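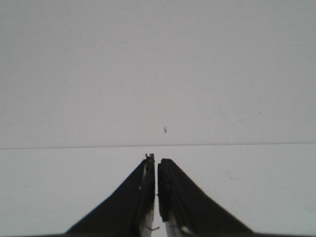

Our robotics club at Ellbridge has a pick-and-place arm, and it keeps dropping the small parts. I send it the close command and it reports closed, but there is still a thin gap between the two fingers. The left one also reaches a little higher than the right, and there is a bit of metal sticking out at its tip. We have to move 8 pegs in 15 minutes at the Caststead meet. Is this a calibration problem, or do we need new fingers?

**pegleg_131**

Do the calibration first, it's free. Open the gripper all the way, run the homing routine, then close it on a strip of paper and pull. If the paper slides out, lower the closed position a couple of steps and try again. Don't keep going until the motor buzzes. We cooked one that way in September.

**Chaminda Mollah**

I help with the Musterstead team and I would look at the left finger before changing any numbers. There is a bent bit of wire low down on the inside edge, facing the gap. Power the arm off and find out what it belongs to before you trim it. If it touches the other finger first, no offset will fix that. Then check the mounting screws on both sides - a loose one can leave the tips uneven. Recalibrate after that and run 30 picks with the same peg.

**tomr**

just buy new ones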